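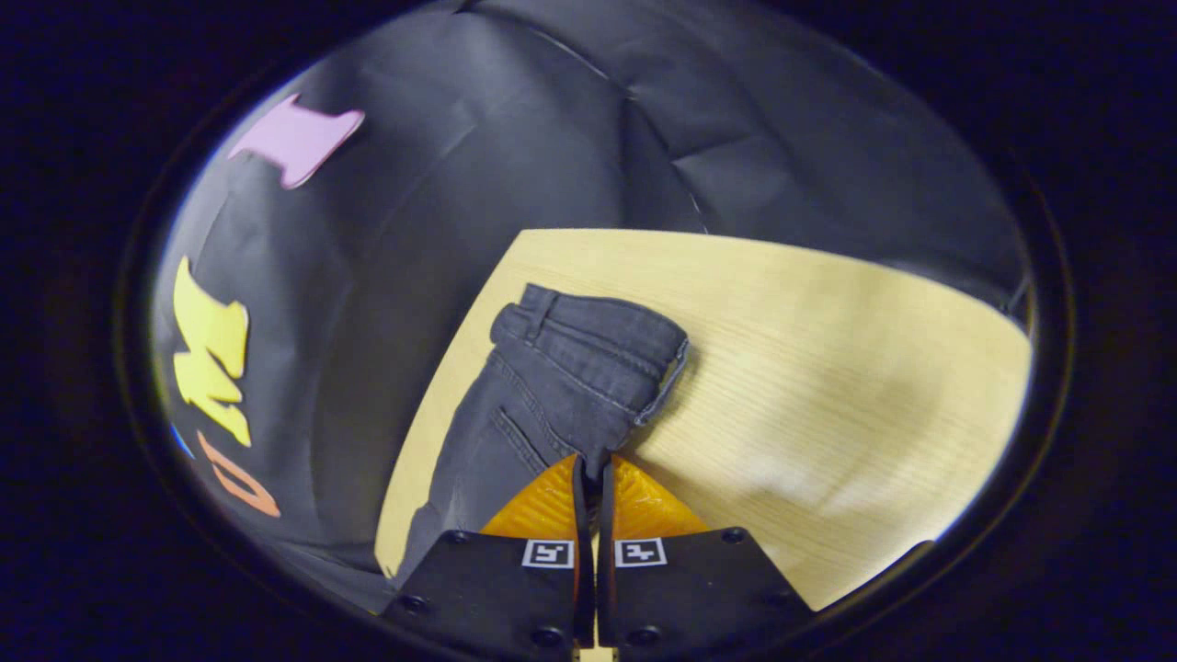

Jeptoo Mushi's second documentary, Requena, will open in cinemas in February after a short run of festival screenings. The film follows the last year of a clothing factory and the workers who stayed until the machines were sold. Mushi keeps largely to small, everyday things – a pair of dark grey jeans folded on a pale wooden board, a time sheet, a kettle – and leaves the owners' side of the story to letters read aloud.

She shot 207 hours of footage over 2 years and cut it with the editor of her first film, Zolley. Almost 400 people saw it at its first public screening, where former staff joined her on stage for questions.

The distributor, Vonder, said Requena would show at independent cinemas first, with an online release to follow. Mushi will introduce the opening night screening, which starts at 7.30pm. Tickets are on sale now.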